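Binding keeps coming up short at the last corner
Posted by Tatiana Šťastný in Finishing & Binding, 7/25/21

I am finishing a lap quilt and have now run out of binding twice on the same project. The quilt measures 44 inches on the short sides. I added up all four sides, got my total, and cut strips to match. The first time I was short by a hand's width. The second time I added a bit and still couldn't make the last join without pulling the edge in.

The binding is double fold, cut 2 1/2 inches wide and joined on the diagonal. The fabric is a Bultside print and I have one piece of it left, so I would like to get it right before I cut again. The batting is cotton and the quilting is a plain crosshatch. 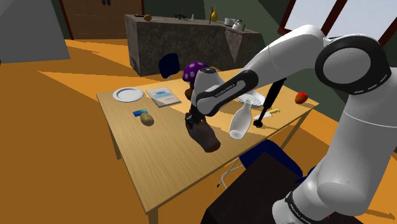
How much extra binding should I cut beyond the distance around the quilt?

Add 12 inches at the very least, and more if you are joining a lot of strips. Each diagonal seam uses up the width of the strip, so with 2 1/2 inch strips you lose 2 1/2 inches at every join. If you have six joins, that is 15 inches gone before you start sewing. The corners take a little as well, and you need loose tails at the start and finish. I leave 8 inches on each end.

Measure the quilt again too, after it is trimmed. Measure the edge itself, not the pattern size. Borders can stretch when you square up, and the pattern won't know that.
– Breathnach

I had the same thing happen on a bed quilt. My total came to 351 inches around and I cut exactly that. Now I work it out like this: distance around, plus 20, divided by the usable width of the fabric with the selvages off. Round up to the next whole strip. For most prints I use 40 as the width even when the bolt says more.

If your leftover piece is narrow, cut strips the long way of the fabric and you will have fewer joins. The lengthwise strips don't stretch as much – fine for straight sides, not good for scallops.
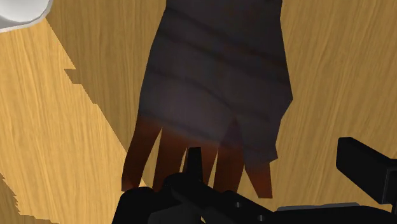

For the last join, stop sewing with a good gap left, 10 inches or so on a lap quilt. Lay one tail flat along the edge, lay the other on top, and trim so they overlap by the width you cut the strip. In your case that is 2 1/2 inches. Then open both tails, put them right sides together at a right angle, and sew corner to corner. Check that it lies flat before trimming the seam. If you leave a small gap you can't get the tails under the needle without bunching the quilt, and that may be why your edge is pulling in.
– Trurnaren

I just buy packaged binding. It is not as nice but there is plenty of it.
– Brernari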